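Cell 2 is stopped again

Readers of the last issue will remember being told that the gripping fault on the Zuda line was "closed". It was reopened on Friday, March 29, 2019, when the arm in cell 2 let go of a curved part for the third time that week.

The first explanation from Jillus, who supplied the cell, was worn finger pads. We changed them. Then it was the air pressure, then our parts, which were said to vary too much. Anju Chaudhary measured 40 of them and found nothing outside the drawing. Her figures went to Jillus and have not been answered.

What the log does show is 146 grip warnings in 1,307 cycles, nearly all of them on the approach from underneath. A warning is meant to pause the arm. On 20 occasions it carried on. I am told this is a "settings matter". I would call it a safety matter, and so does the fault report.

Moser have offered a software update in April. The last update was going to cure this as well, so forgive me if I wait to see it run a full shift.
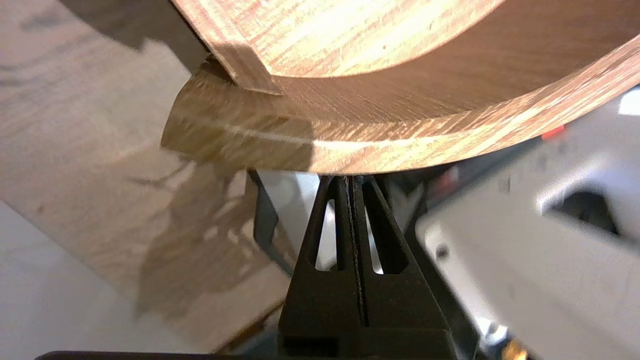 Can we go on using cell 2 by hand-feeding it in the meantime?

Only with the arm locked off, and that leaves you with a bench. Please send curved work to Erkedow until the pause has been tested with a part in the grip.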